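Flarna lane logger, pre-drive inspection sheet
Built at Prultevholm shared workshop, bench 7
Revision: February

Fill in before every road run. Mark each item OK, FIX or N/A. Any FIX in section 1 or 2 means the car stays in the yard.

1. Mount and housing
Camera bracket tight on both screws: OK
Safety cord clipped to bracket and mirror stem: OK
Housing lid closed, all four clips down: OK
Printed parts checked for cracks at the hinge: FIX, done. Reprinted the left hinge with thicker walls.
Camera weight with cable: over 100 grams. The old suction cup is not to be used any more.

2. Driver's view and controls
Nothing in front of the driver's side of the windshield: OK
Cable taped along the trim, clear of airbag covers: OK
Logger has no connection to steering, brakes or throttle: OK
Laptop shut or held by the passenger: OK
Comment: the software draws lane lines on the recording only. Tight spots for it are turn arrows next to lane dashes, and long shadows lying across the road.

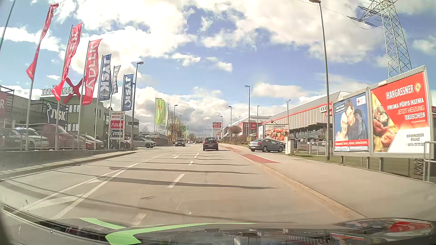 Viorica Nedeljković would like the cord item moved to the top of the sheet, and wants the cord pulled by hand each time instead of just looked at. She also thinks one person should read the items out while the other touches the part.

Both changes go into the next revision. Until then, pull the cord anyway.

3. Power
Fuse fitted in the supply lead: OK
Kill switch within reach of passenger: OK
Kill switch tested with recording on: OK
Omerović converter warm after ten minutes on the bench: OK, warm but fine to hold
Spare fuse in glove box: FIX. Box was empty.

4. Picture and glare
Lens wiped: OK
Recording height set to 720: OK
Clock matches phone: OK
Dashboard cleared of paper and loose items: OK
Comment: green reflection low on the windshield. It stays below the part of the road the software reads, so I passed it. Hatched medians are still on the list of markings to check by hand.
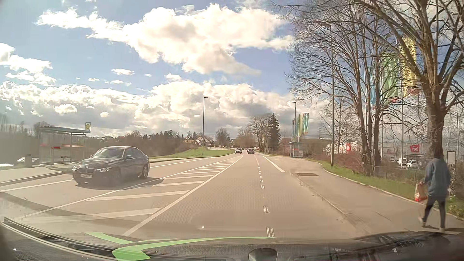 If the reflection climbs higher after the bracket is moved, mark this item FIX and set the angle again. A black cloth on the dash is allowed if it is pinned at both ends.

5. Storage
Card seated and locked: OK
Free space checked: OK
Last run copied to the Tranari drive: OK
Card labeled: FIX, label fell off in the reader

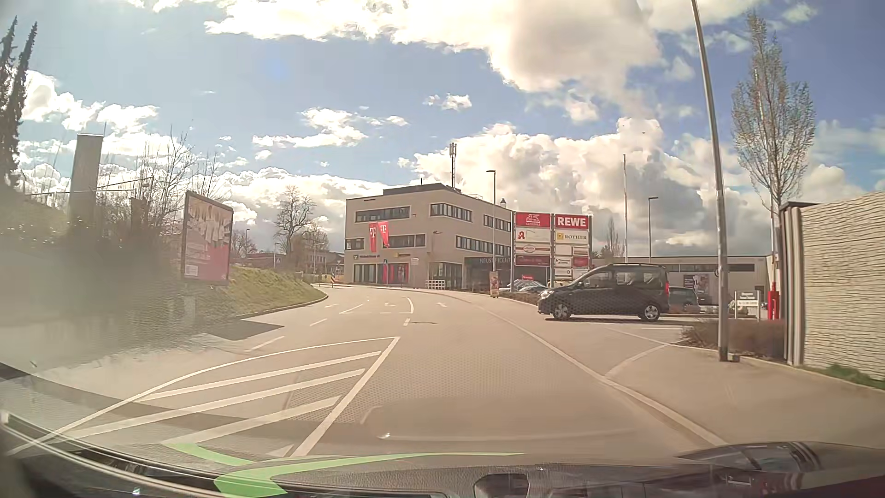 Can the driver start and stop the recording?
Only with the car parked. On the road the passenger does it, and if there is no passenger the logger starts before you leave and runs until you are back.

6. On the road
Normal driving only, no extra passes for the software's sake: OK
Driver does not look at the laptop: OK
Passenger calls out loose parts or odd smells: OK
Comment: slight rattle from the housing on rough asphalt. Foam strip added behind the lid. 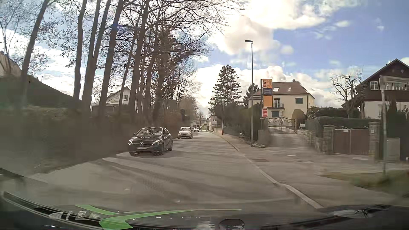
The foam needs another look after the next run. If it has shifted, glue it.

7. After the run
Power off at the switch, then unplug: OK
Bracket screws checked again: OK, left one took a quarter turn
Camera taken out of the car: OK
Open items: spare fuse, card label, foam strip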